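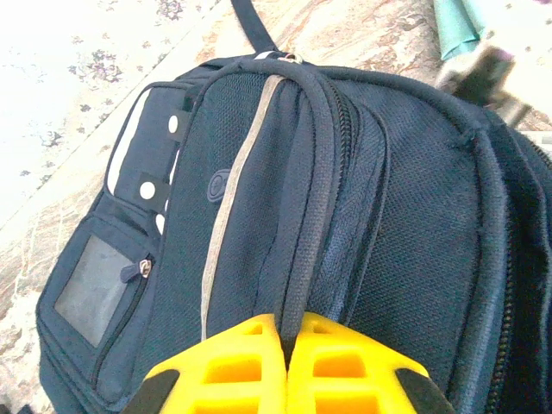

Navy backpack on a stone-patterned surface.

I spent most of August going through my old pay stubs from Vanberg, and I want to write down what I learned while I still remember it. A few people from the second shift have asked me, and it is easier to put it in one place than to keep answering texts.

Some background. I was placed at Vanberg by an agency called Pusolell. Vanberg ran the warehouse, but Pusolell signed my checks, so for two years I had one company telling me what to do and another one paying me. Anyone who has done temp work knows how that goes. You ask the floor lead about your hours and he says talk to the agency. You ask the agency and they say the hours come from the floor.

My problem was a line on the stub marked "placement adj." It was $30 every pay period, starting with the second check. I figured it was something to do with insurance and left it alone. It was Behrouz Azimi, who worked the dock two doors down from me, who asked what it was for. He had it on his stubs too. So did everyone else we asked who came through Pusolell. The people who came through Zullen, the other agency, did not.

I called the Pusolell office three times. The first person said it was a uniform charge. We didn't wear uniforms. The second said it was in the agreement I signed. The third took my number and never called.

I did have the agreement, in a folder in my closet. It is eleven pages and the only mention of fees is a sentence saying that "costs of placement may be recovered from earnings." There is no amount and no end date. I added up the stubs I still had and got to $900. I am missing some from the first winter, so the real total is higher.

Behrouz knew about a workers' center on the second floor above the Najafi bakery. They do walk-in hours starting at 5:30 in the evening, which worked out since we both got off at 3. The woman there read the agreement, read my stubs, and made copies of everything. She didn't promise anything. She said the rules on what an agency can take out of your pay depend on the state, and that a vague sentence in a contract doesn't always settle the question. She helped me write a letter asking for an itemized list of every deduction and the reason for each one.

Pusolell answered in a little under a month. There was no list in the envelope. There was a check for $532 and a form saying that by cashing it I agreed the matter was closed. I haven't cashed it. Behrouz got the same form with a smaller amount, and he hasn't signed his either. We have filed wage claims with the state, separately, and we are waiting.

If you worked at Vanberg through Pusolell, look for that line. Some of the older stubs just say "adj." Take pictures of them now, because the online portal drops you a while after you leave and then you have to request them by mail. Write down who you talked to on the phone and what they said. I only did that for the last call and I wish I had the other two.

The center's evening hours are posted on the door by the bakery. Bring the agreement if you have it. If you don't, go anyway and bring whatever stubs you can find.

I'll post again when I hear from the state.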